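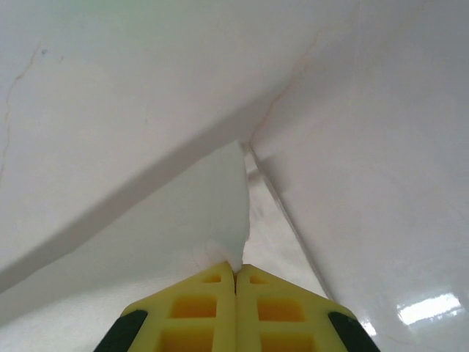

Dos piezas de plástico amarillo con calados rectangulares, cerradas sobre un material blanco y delgado.

Sobre la conservación de papeles domésticos: criterios adoptados y dudas pendientes

Se retoma en esta entrada un asunto que quedó apenas enunciado en diciembre: la ordenación y conservación de los papeles que toda casa acumula y que, llegado el momento de un traslado o de una herencia, aparecen repartidos entre cajones, carpetas de anillas y cajas de zapatos. El autor de este blog ha dedicado buena parte del invierno a los suyos y a los que le fueron confiados por la rama de la familia establecida en Trotcombe, y considera oportuno dejar constancia de los criterios seguidos.

Conviene delimitar primero la materia. Por papeles domésticos se entienden aquí las cartas, recibos, libretas de cuentas, recetas manuscritas, contratos de alquiler, cartillas escolares, planos de obra y tarjetas postales que carecen de valor en el mercado y que, precisamente por ello, ningún archivo público tiene obligación de recibir. Quedan fuera las fotografías, cuyo tratamiento exige otras precauciones y será objeto de una entrada separada.

Del lugar

La primera decisión afecta al espacio. Los papeles de Trotcombe habían permanecido 20 años en un altillo sin aislamiento, sobre la cocina, y presentaban los efectos previsibles: ondulación de los pliegos, manchas pardas en los márgenes y un olor persistente a humedad. Se descartaron de inmediato el sótano y el desván de la vivienda actual. Se optó por un armario interior del pasillo, sin tuberías en la pared posterior y alejado de la caldera. La balda inferior permanece vacía, en previsión de una fuga de agua.

La luz directa debe evitarse también durante el trabajo. La mesa se situó al fondo de la habitación y los documentos pendientes se mantuvieron cubiertos con una hoja limpia entre una sesión y la siguiente.

De la limpieza

Se procedió en seco. Una brocha ancha de pelo suave, pasada desde el centro de la hoja hacia los bordes, basta para retirar el polvo superficial. Las gomas de borrar se emplearon únicamente en márgenes sin escritura, y nunca sobre lápiz. Se recomienda asimismo retirar grapas, clips y alfileres – en los legajos más antiguos abundaban los alfileres – levantando las patillas con una espátula fina, sin tirar del metal. Las gomas elásticas endurecidas se desprenden a trozos; cuando han quedado pegadas al papel, es preferible dejarlas donde están y consultar a un profesional.

No se utilizaron guantes de algodón. Restan tacto y se enganchan en los bordes quebradizos, de modo que se prefirió el lavado frecuente de manos y un secado completo antes de volver a la mesa.

Especial mención merece la cinta adhesiva. En el conjunto procedente de Nanditside, que llegó más tarde y en peor orden, alguien había reparado con cinta transparente casi todas las libretas de cuentas. El adhesivo había amarilleado y en dos de ellas había traspasado a la página contigua. El autor intentó levantar una tira con calor moderado y debe reconocer que el resultado fue un desgarro de la hoja. Las restantes se han dejado intactas, con un papel de separación entre las páginas afectadas.

De la clasificación

Existe la tentación de reordenarlo todo por materias desde el primer día. Se desaconseja formalmente. El orden en que aparecen los papeles contiene información: una receta guardada dentro de un contrato de alquiler permite a menudo fechar la receta. Antes de mover pieza alguna se anotó en una ficha el contenedor de procedencia y la posición que ocupaba cada documento.

Sólo después se formaron las series. Se han establecido las siguientes:

Correspondencia, por remitente y, dentro de cada remitente, por fecha.
Cuentas y recibos, por año.
Vivienda, con los contratos, las obras y los suministros.
Escuela y oficios.
Cocina.
Sin identificar.

La última es la más voluminosa y no debe causar desánimo. Varias cartas firmadas únicamente con una inicial pasaron de ella a la primera serie cuando se cotejó la letra con la de las libretas.

Cada carpeta contiene un máximo de 100 hojas y lleva la signatura a lápiz blando en la esquina superior derecha de la cubierta. Las etiquetas adhesivas se han suprimido por completo.

De los materiales

Las carpetas y cajas deben ser de cartón libre de ácido. Tras comparar varias opciones, se adquirieron las cajas Mowat, de tapa abatible, que encajan bien en la profundidad del armario, aunque el cierre resulta algo rígido y obliga a sujetar la caja con la otra mano. Las fundas de plástico quedan reservadas a los documentos que se consultan a menudo, y siempre de poliéster. El PVC de las fundas de oficina corrientes se adhiere a la tinta con el tiempo, y de ello hay tres tristes muestras en la serie de Vivienda.

De la copia y del acceso

Se ha digitalizado la correspondencia completa. El resto se hará según lo permitan las tardes disponibles. Se guardan 2 copias en soportes distintos, una de ellas fuera del domicilio, y cada archivo lleva por nombre la signatura de la carpeta seguida del número de hoja.

Queda por resolver la cuestión del acceso. Algunas cartas tratan de deudas y desavenencias cuyos protagonistas tienen descendencia viva, y los parientes de Bikbridge han expresado reservas razonables sobre su circulación. Por el momento, esas piezas figuran en el inventario con su fecha y extensión, sin resumen de contenido, y las copias no se han distribuido. Se agradecerá a los lectores que hayan afrontado una situación análoga que indiquen en los comentarios qué plazo de reserva fijaron y si lo pusieron por escrito.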